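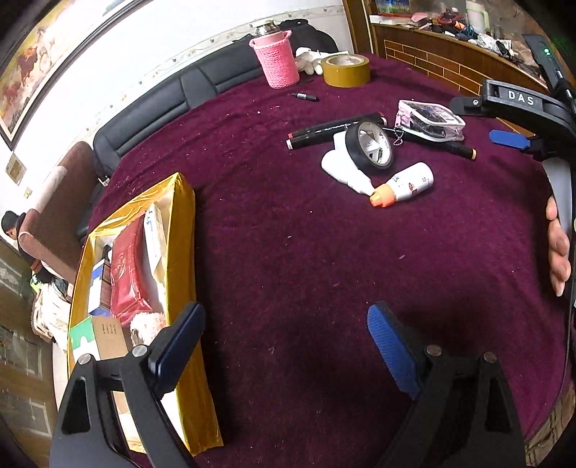
Photo: Elínborg Ragnarsson

Small things from the Hikwood move

This page covers the last stretch of the move out of the Hikwood house, when the furniture had gone and we were left with the bits that live in drawers. Everything got tipped out on the maroon blanket in the back bedroom so we could see what we had. The blanket is plush and picks up lint from anything that touches it, and by this point it had plenty.

There is one photograph and a set of notes, in the order we dealt with things. Cristian Mosquera wrote most of the notes and I have tidied them up. Click the picture for the larger version.

The jar
Glass, with a metal lid, in a pink crocheted cup sleeve. Rosaura Arboleda made the sleeve for a mug, and it was moved to the jar when the mug broke. It stretches enough to go over most things of that width. The jar went to the new kitchen with the sleeve still on.

Work gloves
The white pair, next to the jar. We bought two pairs for the move and the other went in the van. They are fine for boxes and no good at all for picking at the end of a roll of tape, so they spent a lot of time lying about on the bed.

Packing tape
The large tan roll. Dušan Jurić bought a pack of these from Taipe on the ring road and we used more than 200 metres before we had finished. Fold the end under before you put the roll down. We were told this in the first hour and went on forgetting it all week.

Markers
The two bigger ones have labels on the barrel, one with a red cap end and one with an orange tip. There is a small black one as well, lying by itself below the pink sleeve. The small one was best for the lids of jars and tins. For cardboard we used whichever of the others came to hand.

We wrote the room on the top of each box and on one short side. Next time I would write it on both short sides, as half the boxes ended up stacked with the wrong end facing out.

Electrical tape
Black, with a white core, standing on its edge across the markers. It went round bundles of cable and round the handles of the garden tools. It leaves a sticky line if you keep it on too long in a warm cupboard, so the bundles were undone in March.

Folded cloth
White, partly under the tape roll. Used for wiping shelves before the liners came up. There is a bag of these in the Humosen crate, under the sink.

The pouch
Clear plastic with a zip and pink trim. Jhosep Salazar had the idea of one pouch per person for the things you need on the first night: chargers, keys, tablets, a toothbrush. It works well if each pouch stays with its owner. One of ours went into a box marked "hall" and was found 13 days later.

Bead chain
A short length of metal bead chain, by the electrical tape. We had several of these from old plugs and lamp pulls. They are kept in a tin now, with the spare fuses.

How it was all packed
Seven boxes for the whole room, plus the crate. The heavy rolls of tape went at the bottom, then the jar wrapped in a towel, then the gloves and cloths to fill the gaps. Pens and markers travelled in a mug. The blanket was shaken out of the back door, folded in four and put on top of the last box to stop the lid rubbing.

It has since been washed on a cool setting and dried flat over two chairs. Most of the lint came off with a damp rubber glove before it went in the machine, which I would recommend for any plush throw.

The kitchen and the shed have their own pages in the Drelo album, where Dušan has put the measurements of the shelves for anyone who is taking them. The two tall ones have been claimed. The low one by the window is still free if you can collect it in the evening, after six.

Notes by Cristian Mosquera and Elínborg Ragnarsson. Please ask before using the photograph elsewhere.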